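Labelling grasps, part 4

02/05/2019

The Hoklow set now stands at 254 usable episodes, after I threw out 17 for dropped tracking. Most of the losses came when one marker cube turned far enough that no face was readable. The pose filter coasts through short gaps, but anything longer gets binned.

I've also changed the episode boundaries. Previously I trimmed at first contact, so the policy never learned the approach and would hover over the package. Episodes now start with both hands clear of the table and end after release. Files are bigger, training is slower, and the centring error on Sanna (the bench arm pair) has come down.

Two-handed grasps are still the weak category. Both sets of fingers need to close on the sides at close to the same moment, or the lighter packs rotate. 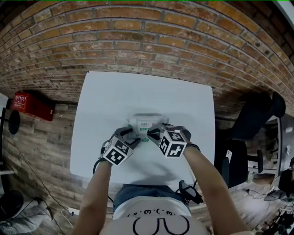 A reader at Skulldale wrote that I should stop discarding the rotated ones, as a policy trained only on clean grasps has no idea how to recover from a bad one. Fair point - I'll keep them under a separate label from July and compare.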